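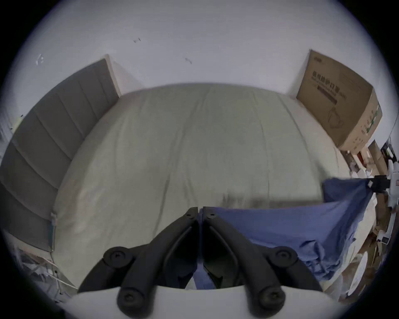 How do you keep a fitted sheet flat on a bed that sits right against the wall?
Buy one deep enough for the mattress and do the wall corners first.

Search this forum... Go
2 min read

dunmore_k
The Stellska blog says to iron the sheet before it goes on. Has anyone tried this? My pale green one always has a fold line down the middle.

papercrane
I tried it once. The line was gone and I had new wrinkles by bedtime. I don't buy it.

Etitz
Ironing a fitted sheet is a waste of a morning. Pull it tight and sleep on it.

dunmore_k
Pulling tight is what pops my corners off. The headboard side is the worst, I can barely get a hand in there.

lowtide300
Get sheet straps. Mine are Celthorpe, bought in October, no trouble so far.

papercrane
"No trouble so far" is a month or so. Straps stretch. Mine were useless by spring.

lowtide300
Different brand though?

papercrane
Elastic is elastic.

Etitz
Also that blog sells a linen spray at the bottom of the page. Take the ironing advice with that in mind.

dunmore_k
Fair, I missed that. I'm still going to try it on one sheet, straight from the dryer.

papercrane
Take it out a little damp then. I still say you'll have creases the next day.

1,056 views
861 shares
Comments (9)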